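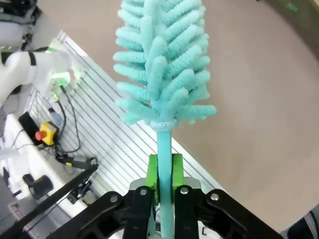
Sober living house walk-through, Laker Street house, 13 Oct 2020. Eight residents on the list. The last full inspection was in July and the open items from it are carried over below. Kitchen and chores come first, as those had the most comments last time. Bottles and travel mugs are to be washed with a long-handled brush like the turquoise one, with the soft looped head, and not with the dish sponge. Chore chart is posted and signed through this morning.

Kitchen
Sink and drain clear – OK
Refrigerator shelves labeled by resident – OK
Cooking wine, vanilla extract, mouthwash with alcohol – none found
Fire extinguisher, tag current – OK
Comment: Two residents asked if kombucha is allowed. It is not. Add it to the house rules sheet at the next printing.

Medication storage
Lock box bolted down – OK
Count sheet matches bottles – NO
Comment: Sheet for the upstairs box says 50 tablets of ibuprofen, bottle was opened without an entry. Not a controlled item but it still has to be logged. House lead to go over the log at the next meeting.
Naloxone kit in hallway, in date – OK
Second kit, upper floor – missing since July. Ordered from Villalobos Supply, not yet here.

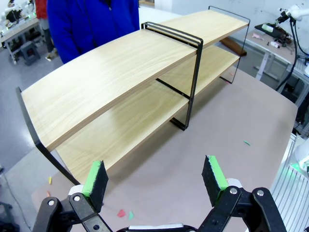
Until it comes, the downstairs kit stays in the hallway and is not to be moved to anyone's room. All residents have been told where it is – ask each new arrival to point to it on the first day.

Bedrooms
Smoke alarms tested – OK, all
Windows open from inside – OK except back bedroom, which sticks
Space heaters – none
Comment: Back window was planed by Dranberg Repair and is still tight. Call them back before cold weather.

Paperwork
Signed house agreements – OK
Test cups, some 131 in the closet, enough for now
Meeting slips turned in – three residents behind
Emergency fund – $1,000, matches the ledger
Visitor log – blank lines for two evenings. Visitors sign in even if they stay on the porch.

Outside
Porch light – OK
Handrail, back steps – loose at the bottom post. Fix this week.
Butt can emptied – NO

Result: pass with corrections. Copy to the Nadov office and one in the house binder. Recheck the log, handrail and window.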